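Unit 8: Good habits for picking and placing
Notes by Nest Cadwaladr

Welcome back! Today is my favorite part of the course, the house rules for handling small packaged goods.

Rule one: squeeze a carton by its two side walls, never by the flap. Rule two: bring it over the bin before you open the fingers, and open them slowly. Rule three: keep the other gripper's work well clear of the bin rim. Simple stuff, and it makes such a difference!
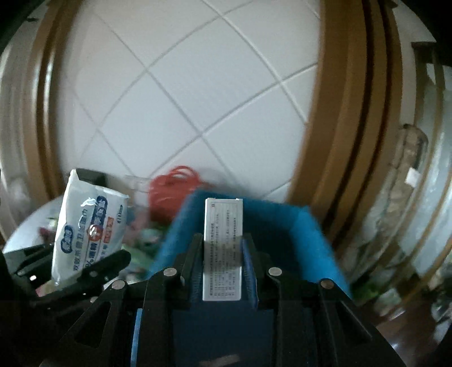 Write down every drop, even the silly ones. Bring your log sheet to the August lab, and read section 2 of the Meredith guide first.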